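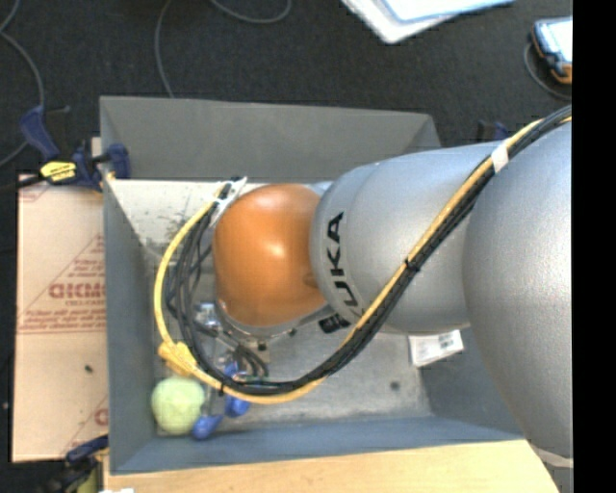 Huerta Street Community Garden
Minutes of the general meeting, 27 October 2025

Hi everybody, Araceli Cisneros here, taking the notes again. I type the way I talk, so if you want the short version, skip down to the list at the bottom. We got going a little after seven, once the extra chairs came out of the hallway.

Last meeting's minutes

I read the September minutes out loud. One fix: I had written that the compost delivery was coming to the Lomik Avenue gate, and it was always meant for the alley side. Changed. Everybody was fine with the rest.

Water

This took up most of the night, so settle in! The summer bill came in higher than the one before it, and Teodoro Galindo walked us through it line by line. He thinks most of it was July, when the drip timer on the north beds got bumped to run twice a day and stayed that way (I remember those tomatoes, they were splitting all over the place). He has set it back to once a day and put a strip of tape over the dial.

There was also a long back and forth about rain barrels. Some people want them along the shed wall, where the gutter already runs. Others are worried about mosquitoes, and I have to say I'm in that camp, having lived next door to a neglected barrel for years. Teodoro offered to price two barrels with proper screened lids and bring the numbers next time. I asked him to look at Cledness Hardware first because they let us return the wrong hose fittings without a fuss last spring. He said he would, and then we got onto hose fittings for a good ten minutes. I didn't write any of that down.

The shutoff date for the outdoor line got moved up a week. If you have garlic or onions going in, please get them watered in before then, or plan on carrying a can from the kitchen tap.

Plot fees

The fee stays where it is for next year. I had suggested raising it a bit to cover the water, and I got talked out of it, pretty kindly. What we agreed on is a separate jar for the water fund, plus the bake table at the spring opening. Anyone who still owes for this year, please see me. I won't say names here but I do have the list in my bag.

We have $2000 in the account after the lumber was paid for. I read the balance off the statement and passed it around the room.

Raised beds

The new cedar boards are cut and stacked behind the shed under the blue tarp. Please don't borrow them! The plan is to build the two waist-high beds first, near the path, for people who have a hard time kneeling. My mother is first in line for one and she has opinions about the height, so Teodoro is going to come by the house with a tape measure.

We went around on what to fill them with. Straight compost sinks too much over a season, and we all saw that happen with the herb bed. We settled on a layer of sticks and old leaves at the bottom, then topsoil, then compost on top. Bring your leaves in paper bags, please, no plastic, and no walnut leaves at all.

Seed swap

The swap was a big success and I'm still finding beans in my coat pockets. We gave out 199 packets, going by the sign-out sheet, and the envelopes that came back were labeled a lot better than last time. A few weren't, though, so there's a shoebox of mystery squash if you feel lucky. The Ziltness Library has said we can use their front room again in the spring, with tables, as long as we sweep up after ourselves. We had a little vote on whether to ask for the bigger room and it was no. People like being squished in together, and the bigger room echoes something awful.

Gate and tools

The combination on the alley gate has been changed. Ask me or Teodoro for the new one, and please don't text it to the whole group like last time. The long-handled loppers are missing again. If they're in your garage, no hard feelings, just lean them against the shed door.

Somebody asked if we could get a second wheelbarrow. Yes in principle, but let's patch the tire on the one we have first. I have a tube at home and I'll bring it over.

Other stuff

The cat question came up. We're leaving the cat alone.

There was a request for a quieter corner with a bench, maybe by the fig. I love this idea and said so a few times. No decision yet, it depends on what lumber is left once the beds are built.

Who's doing what

Teodoro: prices on barrels, the outdoor line shutoff, measuring at my mother's
Araceli: wheelbarrow tube, unpaid fees, thank-you card to the library
Everyone: leaves in paper bags, loppers back where they live

We wrapped up just before nine. The leftover empanadas went home with whoever was closest to the door. Next meeting is same room, same time, and please bring a mug if you want coffee.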